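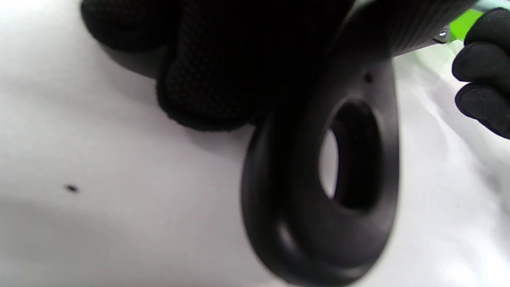
## Chore robots

*From the Drakine household technology wiki. Main author of this entry: Talha Kazmi. Last big edit Sunday, February 3, 2019.*

A **chore robot** is a machine meant to do the ordinary jobs of a house or a small workshop: washing up, folding, sweeping, frying, putting things back in drawers. I've been looking after this entry for a while now, and the question people write in with is nearly always the same one - can they do it yet? My answer is "a few of them, slowly, on a good day", and the rest of the page is me trying to be fair about that.

### What counts

I leave out anything that does one job inside its own box. A dishwasher is a marvellous thing (I'd fight anyone who tried to take mine), but it doesn't pick up a plate. For this page a chore robot has to reach out, get hold of something that wasn't made for it, and do something useful with it. Floor sweepers are a grey area and have their own entry, mostly so that people will stop arguing about them on this one.

### The trouble with hands

Arms are pretty good these days. You can buy one that will go to the same spot all day long without getting bored. Hands are where it goes wrong. Ours bend, squash and slide a little, and we feel a thing start to slip before we've thought about it. Most robot hands have two stiff fingers and not much feeling in either.

There are three common ways round this:

- **Soft fingers.** Rubbery tips that give a bit. Lovely with fruit, poor with anything heavy.
- **Suction.** Great for boxes and flat packets, hopeless with a tea towel.
- **Ordinary tools.** Let the machine hold a spatula or a screwdriver, and let the tool do the clever part.

I like the third one best. Our kitchens and benches are already full of tools that somebody worked out long ago, so why start again? The snag is that a tool held badly is worse than no tool, and a machine has to learn where the end of it is as well as where its own hand is.

### Learning by copying

The old way was to write out every move. That's fine for a factory line where the part always turns up in the same place, and miserable in a kitchen. The newer way is to record a person doing the job, over and over, and have the machine work out the pattern. You can guide the arm by hand, steer it from a distance, or wear something that tracks your own hands while you get on with the cooking.

How many goes does it need? The Mazandarani workshop in Flidstead, whose notes I lean on a lot, used 2,000 recordings for one simple pick-and-place job. I gasped a bit at that. My niece learned to set a table in an afternoon! To be fair to the machine, she'd already spent years dropping things. 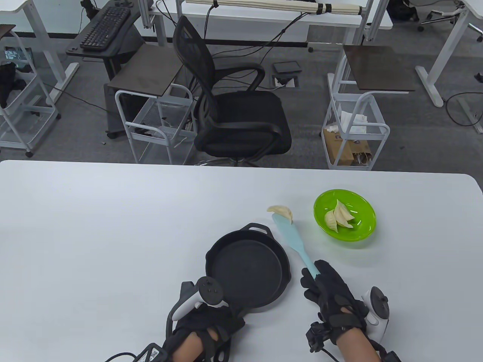 Food is the bit of this subject I care about most, and it's a proper test because food is never the same shape twice. Dumplings are my favourite case. A block of wood can be pinched any old how, but a pleated wrapper tears if you squeeze it, so getting a spatula underneath makes a lot of sense. Then you have a new problem, of course. With a single dumpling perched on the end of the blade, every wobble of the wrist matters, and a person sorts that out without noticing. Add a skillet to one side and a bowl with a couple more in it to the other, and the machine also has to keep track of what's where and what it mustn't knock.

### The Drellotov list

A handy yardstick, and the one this wiki uses, is the Drellotov list of 14 chores. It runs from wiping a table up to changing a duvet cover, and a machine gets a tick only if it manages the job in a room it hasn't been set up for. The best score I've been able to confirm is 8. Wiping, stacking cups and dropping things in a bin are all fairly safe ticks. Duvet covers remain unticked, and I have some sympathy.

### On the shop floor

Small workshops are a bit further along. The light is steady, the bench stays put and there isn't a cat. Sorting parts and packing boxes both go well. Fiddly work such as starting a small screw, or feeding a cable through a hole, still goes to a person in every shop I've visited.

### Still to be written

- Laundry (someone has promised me a draft by November)
- Cleaning up after a spill, including how the machine knows there's been one
- Prices, once I can find any I believe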